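Home Wiki Gauges Layouts Forum
1 min read

Nelevcombe is a fictional-line OO layout I keep an entry on, built by Adom Appiah to a scale length of 58 yards.

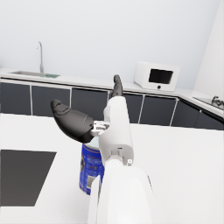

Track is code 100 from Julton, and I love it! Curves are gentle (tank wagons hate tight ones). For a storage tank, a blue cylindrical can like the one on the countertop does nicely. 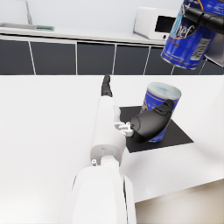 Blue cans, kitchen area behind.

Stock runs to over 200 wagons.

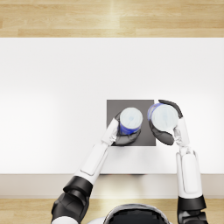 Couplings
Mostly Suma hooks.

Contact | Back to top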